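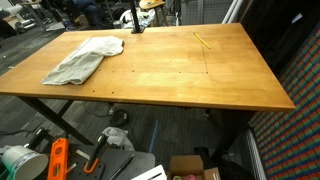
ワニス仕上げの木製天板と黒い金属脚のテーブル

2021年7月23日
株式会社テナウ(Tenau)

家具の修理・再仕上げサービス「Pilletti(ピレッティ)」、受付対象を個人宅のテーブルと机に拡大
9月より引き取りエリアも見直し

家具の修理と再仕上げを行う株式会社テナウは、これまで飲食店と事務所に限って提供してきた木製家具の再仕上げサービス「Pilletti」について、個人のお客様からの受付を開始します。対象となるのは木製天板のダイニングテーブル、作業机、学習机で、受付は本日より当社ウェブサイトおよび電話で承ります。作業の開始は9月を予定しています。

■サービス拡大の背景
Pillettiは、営業を続けながら家具を手入れしたいという飲食店の要望を受けて始めたサービスです。天板だけを外してお預かりし、研磨と塗装を済ませてお返しする方法をとっています。昨年から自宅で仕事や勉強をする方が増え、個人の方から「食卓を机として使うようになり、傷や輪じみが気になる」「脚はまだしっかりしているので天板だけ直したい」といったお問い合わせをいただくようになりました。これを受け、個人宅向けの料金と引き取り方法を整え、受付を始めることにしました。

■サービスの内容
お預かりした天板は、古い塗膜を落としたうえで表面を研磨し、再塗装します。塗装はワニス仕上げとオイル仕上げから選べます。鉛筆やペンの跡、浅いすり傷、輪じみは、多くの場合研磨の工程で目立たなくなります。深い欠けや割れがある場合は、埋木またはパテによる補修を別途お見積もりします。
金属脚については、さびの除去と再塗装を追加でお申し込みいただけます。ねじ穴の緩みの補修は基本料金に含まれます。
合板に化粧シートを貼った天板、ガラス天板、漆塗りの家具はお受けできません。材質が分からない場合は、天板の表面と裏面の写真をお送りいただければ担当者が確認します。

■新しい色見本「Ra(ラー)」
個人向けの受付開始にあわせ、塗装の色見本「Ra」を用意しました。明るい蜂蜜色から濃い茶色まで、全39色です。見本は実際の木片に塗ったもので、お申し込み前に無料で貸し出します。床や椅子の色と並べてお確かめください。貸出期間は到着日から1週間とし、返送用の封筒を同封します。

■引き取りと工房
作業はすべて、当社のプリルクソープ(Plirkthorpe)工房で行います。従来の引き取りエリアは工房から55キロメートル以内の法人に限っていましたが、9月からは同じ範囲の個人宅にも伺います。範囲外の方は、天板を梱包して工房までお送りください。梱包材は有料でお届けします。
再仕上げの期間中に代わりの天板が必要な方には、貸出用の天板を用意しています。数に限りがありますので、お申し込みの際にご相談ください。

■日常のお手入れについて
再仕上げ後の天板は、固く絞った布で拭き、その後に乾拭きしてください。ぬれた布を置いたままにすると、塗装の種類によっては白く曇ることがあります。お返しの際に、仕上げごとの手入れの方法をまとめた冊子をお渡しします。

■受付概要
サービス名:Pilletti 個人向け再仕上げ
受付開始:本日より
作業開始:9月
対象:木製天板のテーブル、机
最小サイズ:短辺600ミリメートル以上
料金:天板の寸法と状態により個別にお見積もり
お支払い:お返しの際に銀行振込またはカード

■本件に関するお問い合わせ
株式会社テナウ Pilletti受付窓口
お問い合わせは当社ウェブサイトの専用フォームからお願いいたします。報道関係の方には色見本「Ra」の貸し出しも行っています。

以上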